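Siriporn Yensuk
Thread time! Our sim results from June are finally in a state where I can talk about them without three people messaging me corrections. It's about teaching a policy when to stop and look again before it reaches for something. I've been stuck on this question for ages and I'm so happy to have numbers.

Siriporn Yensuk
Background for folks who don't live in this stuff. A lot of learned manipulation policies take a camera image, spit out a short run of motions, then take another image. How long that run should be is usually a number somebody picks once and forgets. Ours was 11 steps for most of last year. I picked it. I have no good story for why.

Siriporn Yensuk
Long runs are smooth and fast, and they go badly when the first image was a poor one. Short runs recover well but the motion gets twitchy, and the policy can dither next to an object forever. (I have watched so much dithering. So much.)

Siriporn Yensuk
So the idea behind Kondatetti, which is what we named the method, is to let the policy choose. Along with the motions it predicts how much it trusts each one, and when the trust drops under a threshold it throws away the rest of the run and asks for a new image. That's the whole trick! The fiddly part is training the trust number so it means something.

Siriporn Yensuk
How we train it: take a saved state in the simulator, run the policy forward from it several times with small nudges to the camera pose, and see how far the predicted motions spread apart. Big spread, low trust. A small head on the network learns to guess that spread from one image, so at run time there's no need to do the expensive part.

Siriporn Yensuk
The task is as plain as we could make it. Find the red cube, get to it, pick it up. I wanted something where, if the policy messed up, I could look at the input and have a decent guess at what went wrong. We did try a cluttered version early on and I spent two weeks unable to tell a perception problem from a physics problem.
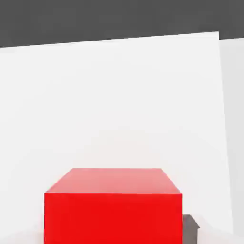
Siriporn Yensuk
The close-range views are where I learned the most, by the way. From far off, every policy we trained knew where the cube was. Up close, the old one got overconfident. It would commit to the full 11 steps with hardly any of the surroundings to go on, and a small sideways error at the start just rode along to the end.

Siriporn Yensuk
OK, numbers. We evaluated on 400 start states held out from training, same states for every method. Fixed 11-step runs failed on 60 of them. Kondatetti failed on 23. I reran the whole evaluation before I let myself tell anyone, and then I told everyone.

Siriporn Yensuk
I went through all 60 of the baseline failures by hand, with tea. Most were that same close-range pattern. A few were the cube getting knocked and the policy carrying on toward where it used to be, which is sort of heartbreaking to watch at half speed.

Siriporn Yensuk
The 23 that are left are a different bunch. Many of them are cases where the policy asks for a new image, gets one that's nearly the same as the last, still doesn't trust itself, and asks again until time runs out. It knows it's unsure and has no idea what to do about it! I find this very relatable and also it's the thing I most want to fix.

Siriporn Yensuk
Someone at our group meeting asked the right question, which was whether you could get the same gain by simply using short runs all the time. We checked. Fixed 2-step runs do beat fixed 11 on success, so part of the improvement really does come from looking more often. They were still behind Kondatetti, and episodes took a lot longer. I'll put the full sweep in the writeup so you can argue with it.

Siriporn Yensuk
Something I didn't expect: the trust number is useful for picking training data too. We sorted our demos by it and pulled out the 207 lowest-trust moments, then collected extra demos starting from those states. The policy got steadier right where it had been shaky. I haven't compared that against adding the same number of random demos yet, so please don't quote me on it being better. It's on the list.

Siriporn Yensuk
Caveats, because I'd want them if I were reading this. All of it is simulation. One object, one color, one task. Rendered images are much cleaner than what a real camera gives you, and I'd guess the spread measure will need retuning once there's noise and motion blur. I'm also using perfect timing, so a new image costs nothing in our setup. On hardware it costs something.

Siriporn Yensuk
Another caveat: the threshold. We set it on a small validation set and then left it alone. Performance is flat over a fairly wide range of values, which made me feel better, but if you set it too high the policy stops to look after every tiny motion and you're back to twitching.

Siriporn Yensuk
Practical tip if you try something similar. Save your simulator states from day one! We hadn't been doing that, and the nudge-the-camera step needs to restart from the exact same moment over and over. I had to regenerate a pile of episodes just to get states I could reload. Disk is cheap, my patience is less so.

Siriporn Yensuk
Second tip: keep the trust head small and don't let its gradients flow back into the rest of the network. When we let them, the policy found it could look trustworthy by making every motion tiny and bland. Very low spread, very nice curves, cube completely untouched.

Siriporn Yensuk
Code is being cleaned up now. It'll live in the Kaewsai repo next to our earlier policies, so if you already have that running you should only need a new config file. The evaluation states are going in as well, all 400, so you can check your own method on the same starts.

Siriporn Yensuk
Next up is the stuck-and-asking-again problem. My current plan is to let the policy back off a little when two images in a row don't help, so the next view is at least a different one. Early runs look promising and also sometimes the arm backs off and simply stays there. Work in progress.

Siriporn Yensuk
Replying to a few DMs in one go: yes, it should work with other policy types as long as they predict motions in chunks. No, I haven't tried it with two cameras. Yes, I'd love to hear from anyone who has tried adaptive run lengths and had it go badly, the negative results are so hard to find. My messages are open, and I'll post the link here when the code is up.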